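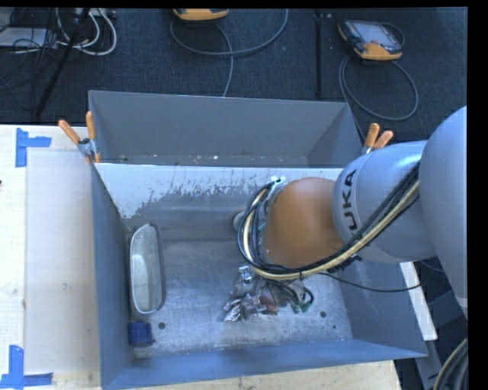

Raquel reckoned the suction cups had had their turn, and that anyone who wanted to give them another Friday could stay back and do it without her. She delivered this from the doorway with her coat already on, one sleeve of it anyway, and Nuno Vieira, who had spent most of the winter on the suction cups, went on looking into the bin as if the remark had been meant for somebody down there.

"They did all right on the tin," he said.

"They did beautifully on the tin, love. Bettencourt don't sell tins."

It was a fair point, and she made it kindly, the way she made most of them. Bettencourt sold spare parts for milking sheds, in 1386 shapes by their own catalogue, and wanted an arm that could pick any one of them from a bin without a person standing by to apologise for it. There were two candidates. The Oltine used suction and had cost a good deal of money. The Porkby had fingers, rubbery grey ones that closed slowly, like a toddler taking a biscuit, and it had come in a box with somebody's lunch receipt still in it.

Nuno had wanted the Oltine to win. He knew you weren't meant to want anything, that you were meant to put the numbers in the columns and let the columns have their say, but he had plumbed it in himself, and he'd learned the small sigh it gave when a seal took, and over the months he had come to wait for that sigh the way his father used to wait for the kettle.

"What's the count?" Raquel asked. The other sleeve was still hanging.

"Oltine's dropped 14."

"And the Porkby?"

"Six."

She came in properly then, and pulled the second stool over, and sat on it with her bag in her lap like a woman on a bus. Outside it was August and already dark, with the rain coming sideways across the Wustemness road, and the heater under the bench had begun the ticking that meant it would shortly give up.

"It's slow, though," he said. "The Porkby. You could grow a beard."

"You could. I'd rather not."

He laughed in spite of himself. She opened the logbook and turned back through it, page after page in his square handwriting, and stopped somewhere in the middle of June, where beside one of the failed picks he had written, very small, *nearly*. She found another on the next page, and another after that. She ran her thumb down the margin and didn't say anything for a bit.

"How many of these are there?"

"I don't know. I wasn't putting them in the column."

"No," said Raquel. "I can see that."

The arm waited where he had stopped it. He thought about the drive home, and the fish in the fridge that needed eating, and how he would word it to Bettencourt, who were decent people and would only want to know which one to buy. Then he reached over and wrote *Porkby* at the foot of the page, and underlined it, and felt worse than he had expected to, and also rather hungry.

"One more go with the cups," Raquel said. She had taken her arm back out of the sleeve. "Just the one, mind. I want to hear it do the sigh."

Reading time: 3 minutes

More stories
The Ferry Clerk
Salt on the Windowsill
What Marnie Kept in the Shed
A Borrowed Ladder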